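Fondero Opens Small-Object Sorting Library to Packaging and Recycling Firms

Press release
For immediate use

Fondero today opened its Wastetti bottle and cap library to outside firms. The library covers the small plastic items that sorting lines and refill counters deal with every day – drink bottles, caps and closures – and holds 2629 entries. Until March it was used only by the company's own staff.

Each entry gives an item's outer size, the color of the plastic, the wording and artwork on it, and how it looks from more than one side. Clear bottles have their own section. They are hard to pick out on a pale surface, and the water left in them changes how they look from one moment to the next.

"People think of a bottle as a simple thing," said Idalina Morais, who leads the Wastetti project. "Put a clear one on a white table and look straight down at it. Most of what you notice is the cap. We wanted the library to deal with that."

The drinking water section includes C'estbon caps, with the name and the green mark, along with clear bottles of water.
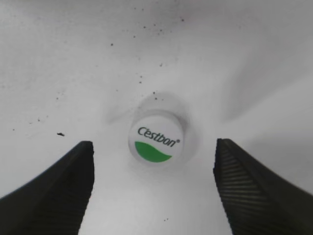
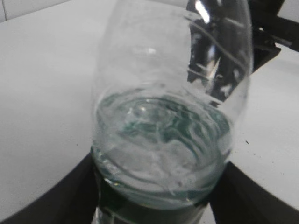
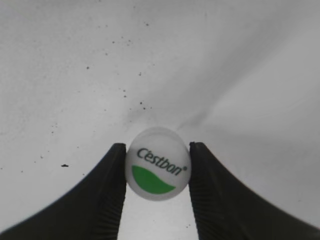
Firms that join get the full library and may add items of their own. New items are checked by two people before they go in. Wing-yan Tse, who runs the checking desk, said the most common reason for sending an item back is a missing note on the cap. Caps are listed as separate items from their bottles, as the two often end up in different bins.

The first outside user is Clama, a packaging supplier that plans to use the entries when it trains new staff at its returns counter. Tomás Ramalho, operations manager at Clama, said his team had tried the library for three weeks before signing up.

"We had a binder with pages falling out of it," Ramalho said. "New people would ask whether a cap went with the bottle or in the other tray, and they'd get a different answer depending on who was on shift. Now they look it up."

Access is sold by the year, in two plans. The smaller plan covers up to 100 items chosen by the customer. The larger plan covers everything, including items added during the year. Schools and repair workshops can ask for the smaller plan free of charge.

Fondero will add jar lids and pump tops next. Work on metal closures has started but has no release date.

Firms that want to join should write to Finn Böttcher in the Fondero customer office. Requests for interviews go to Aurora Simões at the press desk – please give your deadline in the subject line.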